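Wekar Street Tenants Association — Minutes, June meeting

Started 7:10 pm, laundry room. Shobha Sastry chairing. Last minutes approved, no changes exept the spelling of Brutetti.

Heat and hot water
Boiler was out two mornings last month. Landlord's office says part is on order. Uddin wants it in writing. Agreed — letter goes out this week, Shobha to draft, Uddin to read over before it's sent.

Front door
Lock still sticks. Packages taken from lobby again. Dolletti asked whether we could get a second quote, the first one came in at $1154 and the landlord is balking. Long discussion. Some people want a keypad, some don't want to remember a code. Vote: 6 for keypad, 3 against. Passed. Dolletti gets the quote.

Bikes in hallway
Second floor again. Fire inspector will write us up if he sees it. Note under doors first, then we talk about the basement cage. Brutetti has the cage key and will check how much junk is in there.

Trash
Pickup moved earlier. Bins out the night before please. Recycling is still getting bagged and it gets left at the curb when it is.

Old electronics
City drop-off takes computers and monitors, no charge, bring proof of address. Take your hard drive out first or wipe it. Uddin has room in the van for 4 households, sign-up sheet on the dryer.
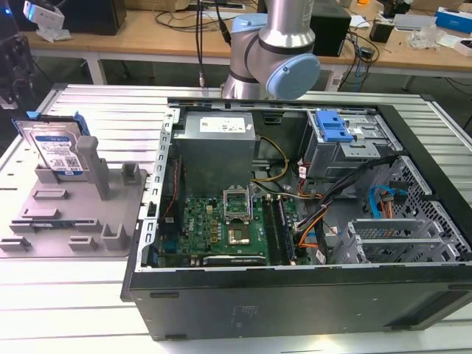 No TVs over the size limit, the list is on the city flyer. Batteries go seperately, taped ends. If you can't carry something down tell Uddin the night before, not the same morning.

Courtyard
Planters need soil. Shobha has leftover tomato starts, first come. Hose is leaking at the faucet end — new washer, Brutetti will pick one up.

Other
Question about the rent increase notices. Bring yours next time so we can compare dates.

Next meeting same place, 7 pm. Ended 8:25.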